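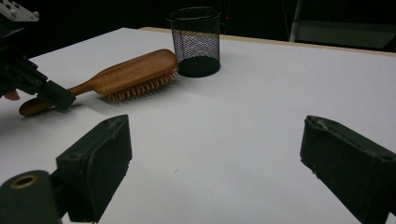

2 min read

Gradard update: teaching by hand

In July we began to collect hand demonstrations for the Gradard project at our Stornesen site. The person holds the gripper, does the task slowly, and the robot learns from the recording later. Now we have 246 good recordings with the wooden hairbrush and the mesh pen holder – our goal is 1000. Please keep each one short and start again if the brush slips. New people need 5 practice rounds first. The next objects will come from Gritosel.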